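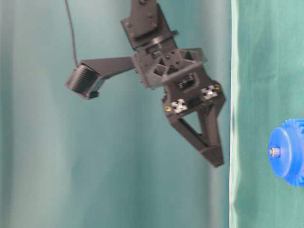 Farzana Khan left a comment on my last post asking why anyone would bother with a second gripper when the first one closes just fine. Closing was never her problem, she wrote, it was everything sliding out of line once the fingers touched it, and had I tried simply slowing the thing down?

I had, Farzana! I slowed it way down, and the old Martinelli fingers still nudged every small part sideways before they got a grip. They're great on boxes and tape rolls (I'm keeping them for that) but small metal parts are another story. So for most of July I've been swapping back and forth between those and a set I built from the Jima plans, which are long and tapered and a whole lot skinnier at the ends.

Swapping takes me 34 minutes if I don't drop a screw. I always drop a screw.

The first evening with the Jima fingers was kind of a mess. I had the closing force set for the old pair, and the new ones flexed so much that the tips crossed. Keyvan told me to cut it to 47 percent and work up from there, and I grumbled and did it and the tips behaved much better after that.
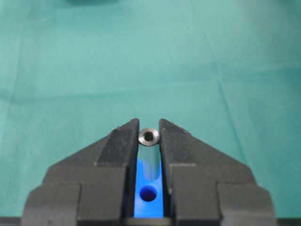
What I like most is how little room they need. With the Martinelli pair I had to leave a big gap around each part, or one finger would bump into the neighbor on the way down. Now I can set things close together and still get in there – as long as the wrist is square to the part, which took me two evenings to sort out.

The controller is the next headache. I'm still on the Enitz board, and it has this annoying little pause before it closes. Harvey swears by the Prireck one and has offered to lend me his for three weeks, so I'll run the same parts on both and post the numbers, good or bad. If you've used either one with skinny fingers, tell me what force you ended up with!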